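3.2 Putting small furniture together in a room people live in

I should say up front that this part of the study started with my own bad mood. I had bought a little plastic side table (the cheap kind with tube legs that push into the corners) and spent most of a January evening on the floor with it, and when I complained to Eifion Parry he told me his had gone exactly the same way. So we got curious! How do people really go about a job like this at home, where there is no workbench and the couch is right behind you?

The first thing we noticed is that nearly everybody flips the seat or top over before doing anything else. It makes sense once you try it. The corner joints are all on the underside, and with the piece on its back you can get at every one of them and lean on a leg from above. Figure 4 shows the position we came to call "belly up," with the legs in the air and the ribs and molded panels of the underside facing the ceiling.

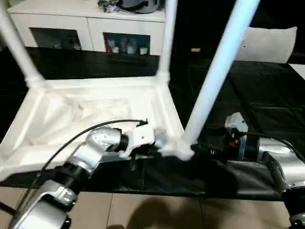
Figure 4. White plastic stool or small table, upside down on a low, black-covered platform. Three legs point upward.

We had people work on something low and covered. Rhydian Gape wanted bare tile at first, on the grounds that this is what most kitchens offer, but plastic skates around on tile and we gave that up pretty fast. A cover makes the work calmer. It also bunches, and I still haven't decided whether I like that. A fold under one corner tips the whole piece a little, and then every leg looks crooked even when it is fine. I caught myself pushing hard on a good joint more than once, just from how it looked.
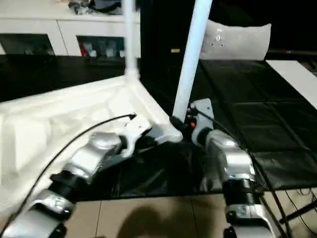 Most of the people we talked to blamed the legs when something felt off, and I think they were usually wrong. In the 300 short diary entries we collected, the word "leg" comes up constantly and the word "joint" hardly ever does. But a leg is a very simple thing, it's a tube! The corner it goes into is where the fussing happens: whether it is lined up, whether it is all the way down, whether you can trust it. One person wrote that she turned the leg in the corner "like a jar lid" until it felt right, and then turned it back again because she had stopped believing it.

Color mattered more than I expected too. All-white pieces are harder to read, with white legs against a white underside and very little shadow to go by. Anything with some blue in it gave the eye a place to land, and several entries mention picking up the colored thing first for no better reason than that it was easy to find.

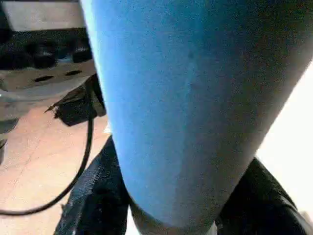
3.3 Legs, scuffs and where the small parts go

Plastic marks easily, and people mind this a lot less than we guessed they would. We had planned a whole set of questions on scratches and ended up dropping most of them. A thin line on a leg got a shrug. What people did mind was losing something small on the floor, especially on a dark one (I am with them on this, I have crawled around my own couch with a flashlight).

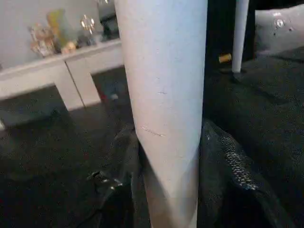

The fix that came up most was a bowl. Any bowl, really, as long as it stays in one spot and everything little goes in it before the first leg is touched. Rhydian uses the lid of the box, which I find too shallow, and we have argued about it at more length than the topic deserves. Couches were the other sore point. They are nice to lean against while you work, but the gap underneath swallows things, and dark upholstery is no help when you have set a part down beside you and looked away. In the next round we plan to ask people to draw where they put each piece down, and to compare those drawings with the diary entries.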